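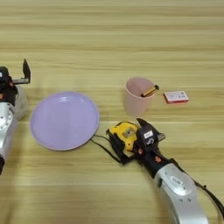
Plate, cup, box and tape measure.

hindavham-bench: message
From: Nikau Tautahi
To: hindavham-bench list
Subject: Re: Shared table, small tools and packing supplies
In reply to: Maxine Cartwright

Maxine Cartwright wrote:

> The drawer under the shared table is full again. I took everything
> out to find the tape measure, which was at the back under the
> bubble wrap, and then could not get it all back in. The drawer is
> over 300 mm deep front to back and most of what people want is in
> the rear half of it.
>
> Before I order another divider I would like to know what has to be
> in the drawer at all. My list of things that get used every time
> someone packs a parcel or fixes something:
>
> tape measure
> clear packing tape
> the yellow screwdriver
> marker
> the red and white box
> something to put loose screws in
>
> The divider Niilo found is made for cutlery. The slots are long and
> shallow and the tape roll does not fit any of them. I can return it
> until the end of October.
>
> Also, can we agree on whether the lavender dishes and the pink cup
> belong to the table or to the kitchen shelf? I have washed them and
> put them back on the shelf more than once and they keep coming
> back.
>
> Maxine

Taking the last question first: table. The kitchen shelf has enough cups, and anything that has held screws or solder offcuts should not go back to holding food. I will write TABLE on the underside of each piece in permanent marker. If anyone objects, say so before I get to it.

On the divider, my recommendation is to return it. The cutlery format is wrong for what we keep. Of the items on your list, only the marker and the screwdriver are long and thin. The tape measure and the roll need roughly square spaces with some height, and the height is what the drawer lacks. The handle of the screwdriver is also thicker than it looks in the slot, and when I tried it the drawer runner caught on it.

I went through the list item by item with the table cleared down to the plastic pieces and the small things. Notes follow.

Cup. The pink cup is tapered, wider at the rim than at the base. This matters for what can go in it. One light item leaning on the rim is fine. A screwdriver is acceptable handle up if the blade reaches the bottom. Pliers are not acceptable, as the weight ends up above the rim and outside the base. Anyone who wants to keep pliers at the table should lay them flat. Do not fill the bottom of the cup with screws for ballast. I tried it, and the screws then have to be poured out whenever somebody wants one, with the driver still in hand.

Handle up or handle down has come up before. Handle up. The blade is the part that hurts, and a handle is easier to identify by color from across the table than a shaft is. The cost is that the tip sits on plastic and will mark it. I accept that.

Plate. The lavender plate is shallow with a slightly raised rim. It works as a parts tray for anything that does not roll. For anything that does roll, the rim is too low, and I would put a square of felt in the bottom. Ellery used to sell felt sheets with adhesive backing, but the adhesive leaves a residue on smooth plastic, so use plain felt and let it lie there. Keep the plate toward the middle of the table. On the edge it gets leaned on.

Tape measure. It goes on the table, not in the drawer. It is the item with the most searches and the fewest reasons to be stored out of sight. Yellow and black against the pale tabletop is about as visible as a small object can be. Suggested position is on the near side, next to the plate, where it can be picked up without reaching over anything. Return it with the blade fully in. The previous one failed at the hook after being left extended under a chair leg.

Alby asked separately whether the tape measure should be tied to the table. I would say no. Half of its use is at the shelves and the door, and a cord long enough to reach those is long enough to drag everything else off on the way.

Box. The red and white box can lie flat at the far right. It does not need a slot or a label. It should not be stacked on, and it should not be used as a coaster. Maya has asked that whoever takes the last item out of it put the empty box in her tray so that she knows to reorder. Empty boxes put back on the table have caused the reorder to be missed 2 times.

Packing tape. This is the one that has been handled worst, and it took me longest to settle. The roll has been kept in the drawer on its edge, where it rolls, and on the table on its flat side, where it picks up grit along the whole lower face. Once grit is in the edge of the tape, the tape tears lengthwise on the next pull. Wiping the side of the roll does not help much. The usual fix is to cut away the outer layers until the tear stops, and that wastes a fair amount of tape.

What I propose is to lift it off the table surface. A hook on the wall would do it, but the wall behind is plaster over something that crumbles, and Niilo does not want more holes in it. A proper bench dispenser from Lellomdale would also do it, but it is heavy, it takes up as much surface as the plate does, and the cutter is exposed. For the amount of packing we do, I cannot justify it.

The lavender bowl turned upside down is enough. The rim is the wide part, so inverted it sits on a broad foot, with the narrower base forming a small platform at the top. The roll goes on the platform with the core facing up. 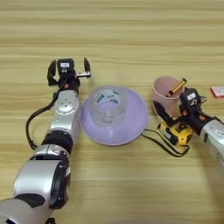 Length: 1335 words

The points in favor are as follows. The lower face of the roll is off the table and away from sawdust. The roll can be lifted with a finger through the core. The bowl costs nothing and can be turned over and used as a bowl when the tape is needed elsewhere. The tape is clear enough that the lavender shows through the layers, and this has a practical benefit I had not expected: when the roll gets thin, more color shows, and the remaining quantity can be judged from a standing position.

The points against. The roll is not fixed to anything. Do not pull tape off it while it is on the bowl. Lift it first, pull, cut, fold the end over on itself, put it back. If someone pulls directly, the bowl will slide and the roll will come off. A rubber band around the base of the bowl would add some grip under the roll, and I may try that. I would rather not glue anything.

There is also the question of what happens to the printed core when the roll is finished. The cardboard in the current one has blue and white markings on the inside. Please leave the empty core on the bowl until a new roll is opened, and match the width before throwing it out. We had a carton of the wrong width from Esdale last time, ordered from memory, and it did not fit the hand dispenser in the back cupboard.

With the roll on the bowl and the driver in the cup, the screwdriver handle leans out over the rim at the upper right of the table, clear of the bowl. I would keep it that way around. If the cup is placed nearer than the bowl, a sleeve catches the handle each time someone reaches for the tape. The box stays beyond the cup at the far right.

Not resolved:

Scissors. Not on Maxine's list, but needed for the tape. They do not go in the cup, for the same reason as the pliers. At present they hang on the side of the cupboard. I suggest leaving them there.

Marker. Either cup or drawer is workable. If it goes in the cup, it should be cap down so the ink stays at the tip. The cup then holds 2 items, and I would treat that as the limit for its base.

Surface. The tabletop has a finish I cannot identify. Tape residue comes off with warm soapy water and patience. Do not use the solvent from under the sink on it, and in particular do not use the solvent on the plastic pieces. I tested a drop on the underside of an old plate and it went cloudy.

Drawer. With the above moved out, what is left is bubble wrap, spare blades, the label sheets and the long ruler. These do not need a divider. The blades should go in a lidded tin at the front left. Niilo, if you have the flat tin from the Ellery order, please bring it in.

Actions, as I understand them:

Maxine to return the divider. The receipt is clipped inside the cupboard door.
Niilo to bring the tin.
Nikau to mark the plastic pieces and cut the felt.
Maya to confirm the tape width before the next order.

If the arrangement gets in the way of your own work, move things and put them back afterward. If you find that you are moving the same thing every time, post here with where it was and where you wanted it.

Alby, your question about the lamp is a separate subject and I will answer it in the other thread.

Nikau

--
hindavham-bench mailing list
Please trim quoted text when replying.
Next in thread: Niilo Ojala, Re: Shared table, small tools and packing supplies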